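Beige

Beige is a pale, sandy color that sits somewhere between white and light brown, with a little gray or yellow or pink mixed in depending on who is doing the mixing. The word came into English from French, where it was first used for cloth made of natural wool that had been neither bleached nor dyed. Over time the name slid from the cloth to the color of the cloth, and from there to pretty much anything of that general shade, including sand, raincoats, paint, office machines and the inside walls of a great many homes.

Name and early use

In the wool trade, beige was a practical word before it was a pretty one. A buyer who asked for it wanted the fleece as it came off the sheep, washed and spun but otherwise left alone, and since sheep differ a good deal from one hillside to the next, so did the cloth. Two bolts sold under the same name could look quite unlike each other when laid side by side. By the second half of the nineteenth century the word had settled in as a color term in English, and dressmakers were using it for silk and cotton too, where of course there was no natural fleece to point back to.

In the mill town of Savdale the undyed cloth went by the name "plain Savdale" and was sold mostly for linings and work aprons. The Melnyk mill there wove it in lengths of 18 yards, and an old order book, still kept in the town library, lists 281 customers for it, many of them small shops that took a single length every July to see them through the winter sewing.

Shades and undertones

People who work with color for a living will tell you (often at some length, and with real affection) that there is no one beige. A warm beige leans toward yellow, peach or pink, and a cool one leans toward gray or green. Close relatives include ecru, which began as another word for unbleached cloth, along with cream, buff, fawn, khaki and taupe, the last of these being a good deal grayer and darker. The lines between them are soft, and paint makers and fabric houses draw them wherever they please.

Light makes a great difference as well. A beige surface picks up the color of whatever is near it, and the same piece of cloth can run from grayish taupe in its darker parts to a pinkish cream where it is lighter, especially if it hangs or folds.

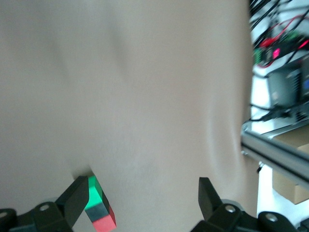
Dorota Zieliński objected that treating beige as a family of shades gives too much ground to the paint companies, and that the word ought to be kept for undyed wool, as the weavers meant it. Her view has found some friends among hand spinners, though everyday speech went the other way long ago.

In the home

Beige became a favorite for walls and carpets in the twentieth century, partly for the good reason that it gets along with nearly everything else in a room. The Hondale paint catalog at one time offered more than 400 colors, and a whole fold-out page of it was given over to beiges with names like Oat, Biscuit and Old Rope. Maëlle Bouchard's history of the Mitthorpe housing estate notes that every front room there was first painted in the same warm beige, and that some families kept it for decades, touching it up from leftover cans.

See also: Ecru, Buff, Taupe, Undyed cloth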